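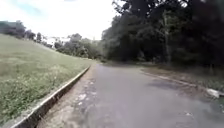
Clerkuvwood path, start of the test stretch, looking up towards the bend.

OUTDOOR ROBOT ROUTE CHECK: CLERKUVWOOD PATH
Filled in before every outing of the Modik walker. Comments are from the September check and stay on the sheet until the next one replaces them.

Result: PASS WITH CONDITIONS (see items 4, 7 and 9)

PART A: THE ROUTE

1. Whole length walked on foot, both directions
Yes. 600 metres each way. I love this route for testing, it has sun, shade, a bend and a properly tired surface all in one go.

2. Surface sound enough for walking pace
Yes. Worn asphalt with the top layer gone in places and some pale, flaky patches near the left side. Good honest ground for a legged machine! Slow gait until the first pass is done.

3. Edges marked on the route map
Yes. Concrete kerb on both sides, the left one the more prominent. The gravel and dirt strip beside the left kerb is now on the map as its own zone. Please keep it that way, as the old map drew the asphalt right up to the concrete and the planner believed it.

4. Loose material noted
Yes, with a condition. No deliberate foot placement in the gravel strip. Anything small and pale on the asphalt counts as an unknown object until someone has gone up and looked at it.

5. Light and shade
Yes. Big contrast between the open bank and the trees. Exposure to be set with the walker facing the shaded side, then checked again facing the bank. The Umetti depth unit gets its own check, on the sheet inside the case lid.

6. Sight line to the bend
Yes, as far as the bend and no further. A spotter must stand at the bend for any run that goes round it, with a radio, before the motors are enabled.

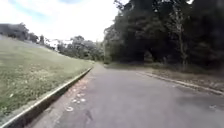

7. Stains and dark patches
Condition. Treat every dark patch as slippery until it has been tried with a boot. It takes ten seconds and it's the cheapest test on this whole page. Write the answer on the map, even when the answer is "fine".

8. Verge and woodland side
Yes. The keep-out line runs along the right-hand kerb. The walker stops if any foot crosses it, and we fetch it by hand.

PART B: THE MACHINE

9. Emergency stop, handheld
Condition. Worked at 55 metres in the open. Must be repeated under the trees before the longer run. The Teixeira remote is the one to carry, and the spare stays with the spotter.

10. Emergency stop, on the body
Yes. Pressed twice, once standing and once in slow gait. It sits down very neatly now, a lovely improvement on the spring version.

11. Foot pads
Yes. 2 changed, the rest good. Grit brushed out of the ankle joints.

12. Battery seated and latched
Yes. Tug test done.

PART C: PEOPLE

13. The public has right of way
Always. Walkers, dogs, prams and bikes go first. Stop the machine, stand it down and say hello. Most people are delighted to be told what it's up to, and a friendly two minutes is time well spent.

14. Signs out at both ends
To be done on the day, before unloading.

15. Operator has no other job
Yes. Whoever holds the remote doesn't film, carry the laptop or answer questions.

Next check due: Tuesday, before the long run. Bring the stiff brush and a fresh copy of the map.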